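Dindside Community Baths: progress report to the Chisholm Fund
May 28, 2018

We've had a cracking spring and I'm really pleased to be writing this one. The pool has been open six days a week since Easter, the learn-to-swim classes are full, and there is a waiting list for the Saturday session that I never thought we'd see in Dindside.

Swimming lessons
111 children are now enrolled, up from 38 when your grant started. Most come from Dindside Primary and the two schools over in Unside, which share a minibus on Thursdays. The beginners' group has moved to the shallow end for good, and the parents like having the benches close by. Fifteen of the older ones passed their first distance badge in May - the cheering was something else!

Adult sessions
Slower, but coming along. The early lane swim is popular with people on their way to work and the Tuesday evening beginners' class has grown enough that we split it in two. We tried a lunchtime session in March and it didn't take off, so we've dropped it and moved those hours to the over-60s, where they are being used.

Building
The changing rooms have been retiled and the new lockers are in. Flaltau finished the electrical work in the week we were closed, and we reopened on the Monday as planned. The roof over the foyer still needs attention and I'll send the quotes separately.
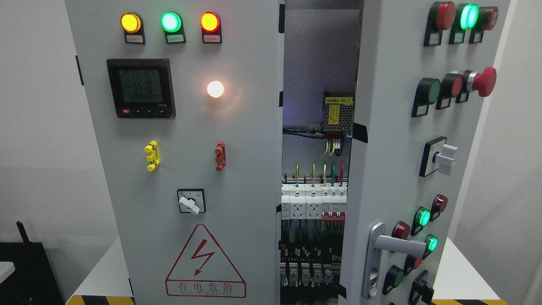

Amrit Ouellet thinks we should hold off on any more classes until we have another teacher trained, and would sooner see the waiting list grow a bit than have groups get too big. I was all for adding a Sunday class straight away, but I've come round to that. Two of our helpers start their teaching course next month, paid for out of the training line.

Money
We are on budget apart from heating, where the cold March cost us more than we had set aside. The locker order came in under the quote and covers most of it.

Next quarter
Summer timetable out to the schools, a family fun swim in the first week of the holidays, and the helpers through the first half of their course. If anyone from the Fund fancies a dip, the Thursday session is the liveliest and we can lend you a towel.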